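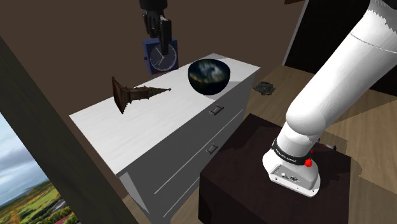
Mahsa Salehi wrote that the place task had stopped again on her machine with the same message, "object held, no load," and asked whether anyone had looked at the grasp check or only at the planner.

Ticket 3196 — Gistico sim cell, pick and place on dresser
Status: Fixed, waiting on confirmation
Opened by: Mahsa Salehi
Assigned to: Ehsan Hosseinzadeh
Last updated: December, 4:40 PM
Print this page | E-mail this page

Problem

In the dresser room, the arm picks up the clock and carries it without trouble. On the tall blue block it closes, reports "held," and starts the lift with the block still standing on the top. The task then goes on to the place step with nothing in the gripper and stops at the load check. It doesn't happen every run. Restarting the simulator clears it for a while.

Log

Ehsan: Took the planner out first. Replayed the saved path with collision checking off and then on, and got the same joint positions both times. The approach to the block is where it should be. I don't think this is a planning fault.

Mahsa: I changed the friction on the finger pads last week for another job. Could that be it?

Ehsan: Put your old values back and it still fails. Leave them as they were.

Ehsan: Printed the finger width and the contact flag side by side. On a bad run the flag is already true before the fingers start to close. The check only asks for "flag true and command sent," so it passes at once and the lift starts early. Width is still at the open value.
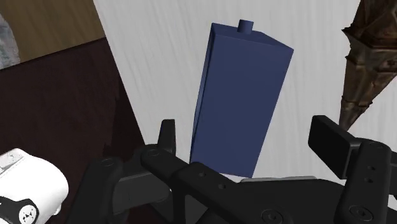 Blue block between the fingers, space showing on the right side.

Firouzeh Farahani: Is the flag left over from the object before it? We had something close to this in Burix. The contact list was cleared on a full restart and was not cleared on a scene reset.

Ehsan: Yes, same thing. The clock goes first in Mahsa's task order. If the reset comes while the gripper still has the clock, the old contact stays in the list and the block inherits it. Put the block first and I can't get it to fail. Interrupt a clock run, reset, go to the block, and it fails every time.

Cause

Contact list not emptied on scene reset. Grasp check trusted the flag alone.

Fix

1. Scene reset now empties the contact list and sets the flag to false.
2. Grasp check needs contact on both fingers, plus a finger width below the open value, before the lift is allowed.
3. If the check doesn't pass within 3000 steps, the arm opens, backs off and ends the run with an error. It used to wait forever.

Safety note from Sanaa Benkirane: the same check is in the branch that goes to the real arm at Khosravi. Please don't run that branch until the fix is merged there too. A lift that starts before the fingers close can drag whatever is next to the part. I have locked the branch.

Ehsan: Merged to both. Khosravi branch still locked until Sanaa signs off.

Mahsa: Ran it overnight with the clock first and with random resets. No early lifts. Two runs ended with the new error, both on the bowl — opening a separate ticket for those.

Ehsan: Fine. Leaving this one open until Khosravi is unlocked.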